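Lernik grocery arm, open day review

I went to the Lernik open day in April mostly to see the arm that packs and moves shopping.
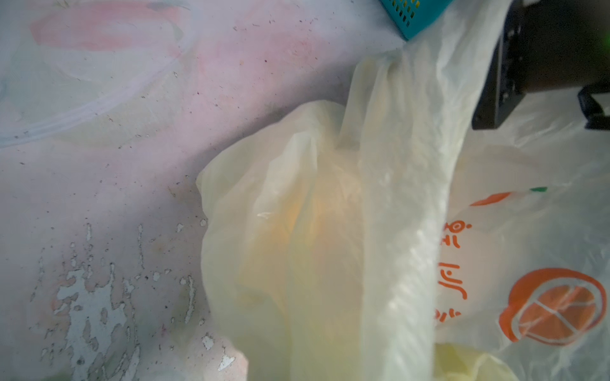
Can you just walk in and watch the arm?
Anyone can, as long as you put your name on the list at the front desk first.

Rostyslav Bondarchuk ran our demo and he was great fun, happy to stop and answer whatever people shouted out (and we shouted a lot!). The job is plastic shopping bags, which sounds dull until you think how floppy and crinkly they are. One white bag with a sliced orange printed on it had me craving juice.

My gripes? It's slow - I'd have the car loaded and be home by then. The arm is also louder than the Usska I saw last year. Malou Kirkegaard, who came with me, liked it more than I did and wanted to know the price. They said 2,010 a month to rent, plus 339 for setup, and she went a bit quiet.

Each session has room for 2 groups, and the 10 a.m. one fills up early. I'd go again for the talk alone. Four stars for the visit, three for the arm.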